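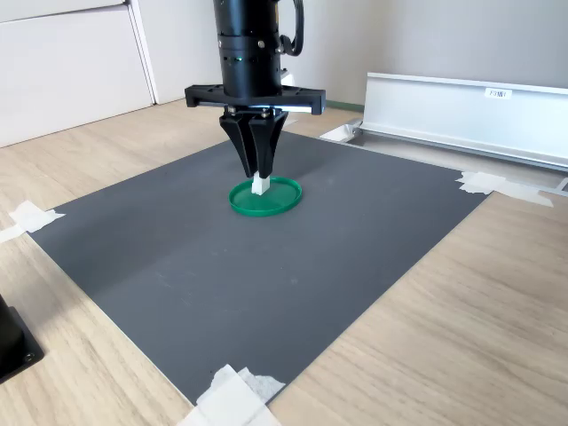

A round green lid on a dark gray mat.

Pikthorpe's lid swap will be back in April, and it's getting a bigger room

11/19/24 - If you have a kitchen drawer full of plastic lids and not one container to put under them, you have plenty of company in Pikthorpe, and the town has good news for you. The lid swap, which began last spring on a couple of folding tables outside the Alvarado Street library, will return in April and move indoors to the big meeting room on the ground floor.

The idea is as simple as it sounds. You bring your clean lids and your clean containers, whichever half of the set you happen to be stuck with, and you look through what your neighbors have brought until you find a match (or until you give up and have a cup of coffee, which plenty of people did last time!). Over 3,000 pieces came in during the first swap, and 1,137 of them went home as part of a working set. The rest were sorted by type, and whatever the Falter Road recycling center could take went there.
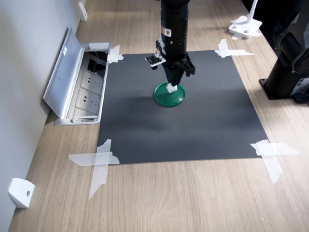
What to bring

Food containers, jars, bottles and their lids are all welcome, along with travel mugs and those big cake carriers that always seem to lose their tops. Please wash everything first and let it dry. Cracked pieces should stay home, and so should anything that held paint, motor oil or garden chemicals. Sorting will go by shape and then by size, round lids on one side of the room and square ones on the other, so it's a real help if yours are already in separate bags when you get to the door.

Hekix, the hardware store across from the library, is lending storage bins again and has offered to keep a drop-off box by its front counter for 8 weeks before the swap - handy for folks who can't make it on the day but would still like to clear out a cupboard.

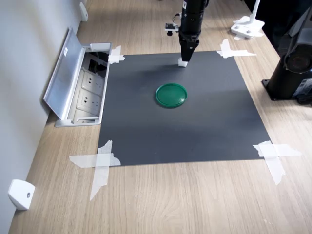 Uriel Zepeda wrote to us after the spring swap to say that the lid to his mother's soup pot had been missing for years, and that he found one on the second table that fit as if it had been made for it. He would like to see a corner set aside for glass and metal lids next time, and he may well get his wish, as 51 people asked for the same thing on the comment cards.

Admission is free and you don't need to sign up. The library will post the date and hours on the board by the entrance once the room booking is confirmed. 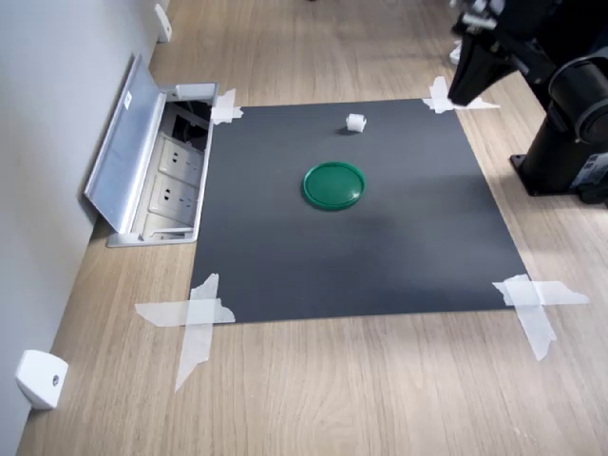
A green plastic lid with a raised rim. Plastic lids of all sizes will be welcome at the April swap.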